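Concrete road

From Eltitham, the open reference

A concrete road is a road whose top layer, the part tires touch, is made of concrete. Also called rigid pavement, or just "concrete" by people who drive on it. The other main kind is asphalt, called flexible pavement. Most road networks have some of each, and plenty of roads have one on top of the other.

Contents
1 Basics
2 Types
3 Building
4 Joints
5 Curbs and edges
6 Cracks and other damage
7 Repair
8 Noise and ride
9 Cost
10 The Dullano road
11 See also
12 Notes

Basics

Concrete is cement, water, sand and stone. It hardens by a chemical reaction, not by drying out, though many people say "drying" and everybody knows what they mean. Once hard it is stiff. A stiff slab spreads the weight of a truck over a wide patch of ground, so the ground underneath does not have to be very strong. It does have to be even. A slab with a hollow under one corner will break at that corner sooner or later.

Asphalt works the other way. It bends a little under each wheel and passes the load down through layers of stone. Needs a deeper base on soft soil. Easier to patch.

The color of a concrete road is mostly down to the cement and the stone. New slabs are usually light. Traffic darkens the wheel paths with rubber and oil drips, sun and rain lighten the rest.

Types

Jointed plain. No steel in the slab itself, or only at the joints. Short slabs. The most common kind for town streets, farm roads, yards, bus stops.

Jointed reinforced. Steel mesh in the slab, so slabs can be longer. The mesh does not stop cracks, it holds them shut. Less used now than it was.

Continuously reinforced. Steel bars run the whole length, no cross joints except where a day's work ended. Fine cracks form on purpose, close together. Expensive up front. Used on heavy truck routes.

Precast. Slabs cast somewhere else and carried in. Good for night repairs, when the lane has to be open by morning.

Roller compacted. A very dry mix, laid with a paver and rolled like asphalt. Rough finish. Log yards, container yards, some back roads.

Building

The ground is cut to level, soft spots dug out, and a base of crushed stone laid and rolled. Drainage comes first or ought to. A lot of early failures trace back to water sitting under the slab with no way out.

Small jobs use fixed forms, meaning boards or steel rails set along each side, with the concrete poured between them. Big jobs use a slipform paver, a machine that spreads, shakes and shapes the concrete as it crawls forward, leaving a finished edge with no forms at all. The mix for slipforming has to be stiff or the edge slumps.

Next comes the surface. A smooth trowel finish is no good for a road, too slippery in rain. Crews drag burlap or a broom over it, or rake shallow grooves. Some agencies ask for exposed stone, where the top skin of paste is brushed away before it sets hard.

Curing is the part that gets skimped. The slab has to be kept damp, or sealed with a sprayed film, so that it does not lose its water too fast. Hot wind is worse than hot sun. A slab poured on a July afternoon with no cover can have a web of fine surface cracks before supper. 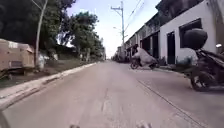 Joints

Concrete shrinks as it hardens and then keeps moving for life, a bit longer in heat, a bit shorter in cold. Joints give that movement somewhere to go.

Contraction joints are saw cuts, made part of the way down while the concrete is still young. The slab cracks below the cut, out of sight. Timing matters alot. Cut too early and the saw tears stones out of the edge, cut too late and the slab has already picked its own spot.

Construction joints are where one pour stops and the next begins. Either across the road or along it between lanes.

Expansion joints are full-depth gaps with soft filler. Used at bridges, manholes and buildings. Once put in everywhere, now used sparingly, as they tend to let the neighboring joints open up.

Some engineers set cross joints on a skew, so that the two wheels of an axle do not hit the joint together. Smoother in theory. The sharp corners of skewed slabs break more easily, and a good many agencies have dropped the idea.

Dowels are smooth steel bars across a joint that pass load from one slab to the next. Tie bars are ribbed and hold lanes together so they don't drift apart. The two get mixed up in older writing.

Curbs and edges

A curb marks the edge, keeps water in the gutter and discourages parking on the grass. May be cast along with the slab or added after. Country roads often go without, and use a gravel or dirt shoulder. The edge of a slab is its weak line, so where trucks run close to it the slab is made wider than the painted lane.

Plants at the edge are a mixed thing. Grass holds soil and slows runoff. Tree roots can lift a slab or, in clay, pull the water out from under it so it settles. Some towns put a root barrier between tree line and curb.

Cracks and other damage

Transverse cracks run across the road. Usual cause is joints cut too far apart or too late.

Longitudinal cracks run along it. Late or shallow sawing of the center joint, a slab too wide for its thickness, or ground settling on one side.

Corner breaks. Hollow under the corner, heavy wheel above.

Faulting. One slab sits lower than the next, felt as a regular thump. Comes from water and fine soil being pumped out through the joint under traffic.

Spalling. Chipping along joint edges, often from small stones jammed in the gap in winter when it is open, then squeezed in summer.

Blowups. Two slabs push against each other in a heat wave and rise like a tent. Rare but dramatic, a danger to motorcyclists above all.

Scaling. Surface flakes off, mainly from frost and deicing salt on poorly cured concrete.

Polishing. The texture wears down and grip falls in the wet. Softer stone polishes faster.

A crack is not always a failure. A tight crack that carries load and keeps water out can sit there for decades. Width and movement are what inspectors look at, more than length.

Repair

Sealing, for narrow cracks and worn joints. Clean it, blow it out, fill with hot or cold sealant. Cheap, has to be redone.

Stitching, for lengthwise cracks. Slanted holes drilled across the crack, bars glued in.

Diamond grinding takes a thin layer off the top, which removes faulting and brings back grip. Can be done more than once if the slab is thick enough.

Slab lifting, with grout or foam pumped in below. Quick. Overdone it makes things worse.

Full-depth patching. Saw out the bad part, dowel the sides, pour again.

Overlay, with asphalt or fresh concrete. Asphalt overlays tend to crack right over the old joints, known as reflection cracking.

Noise and ride

Concrete roads have a name for being loud. Much of that is texture. Grooves cut across the road at even spacing make tires whine, grooves cut along it do so far less. Joints add a slap. Ground surfaces are among the quieter ones.

Cost

More to build then asphalt in most places, less to look after. Which comes out ahead depends on truck traffic, local stone, the price of oil and how many years are counted. Comparisons paid for by either trade should be read with that in mind. Utility work tips the balance in town: a trench through concrete is slow to cut and slow to close, and the patch always shows.

The Dullano road

The Dullano road is often used as a teaching case for plain jointed slabs on a light-traffic route. It was built in lengths as money came in, first by the contractor Adjei and later by Pullov. It is 79 kilometers long. The Adjei lengths used fixed forms and hand finishing, the Pullov lengths a slipform paver.

A condition survey led by Naa Sarpong walked a sample of 3000 slabs and logged 189 with a crack from one side or end to the other.[1] Most of these were in the later lengths, where the base was thinner. Sarpong put the blame on drainage and said the slab thickness was adequate. Pullov disputed this and pointed to overloaded quarry trucks.[2] No weigh data exist for the years in question, so the matter is open. Sealing was done afterward on the worst 500 meters.

See also

Asphalt concrete
Curb
Expansion joint
Frost heave
Pavement texture
Subgrade

Notes

1. Sarpong, N. Slab Condition on the Dullano Road. Survey report, main volume.
2. Pullov, reply to the above, printed as an appendix to same.

This page was last changed on 23/02/2023. Section "Cost" needs more sources.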